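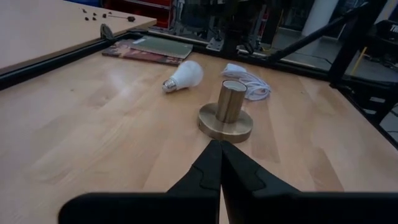
What size bulb does a small table lamp need?

Check the marking on the socket or the old bulb before buying a new one, and stay at or under the wattage printed on the lamp.

Table Lamps – Parts and Assembly

The Sindora lamp page has been one of the busier parts of this site since December, so the gallery has been moved here and the notes tidied up. The picture at the top has the main pieces on a light wooden tabletop: the brass base with its short upright cylinder, a white LED bulb, and the white cord in a loose coil.

Notes on the parts

Base – A wide, flat disc with the socket opening at the top of the cylinder. Brushed finishes show fingerprints, so wipe with a dry cloth. Skip metal polish on lacquered brass.

Bulb – Frosted white globe, silver screw base. Put it in last, with the lamp unplugged, and stop turning when it feels snug.

Cord – White, with a small plug or connector at one end. Let it relax before running it behind furniture. Tight bends near the plug wear out first.

Table – Leave space for the base to sit flat. Books and magazines can go toward the far edge.

The Rallis and Drornska lamps have their own pages. The full gallery now holds almost 400 pictures, sorted by lamp name. Shades are listed separately under Grurkura.

Page updated March 2026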